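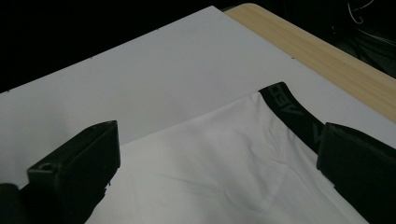 What are boxer briefs? They are men's underwear with the longer leg of boxer shorts and the close fit of briefs.

**Folding**

The garment is laid flat, waistband at one end, and smoothed by hand. One side is folded over the other, then the legs are brought up to the waistband - Dénes Juhász calls this the Katona fold. White pairs often have a waistband in another color, such as black, with lettering woven in. A drawer insert from Vimar holds up to 30 folded pairs.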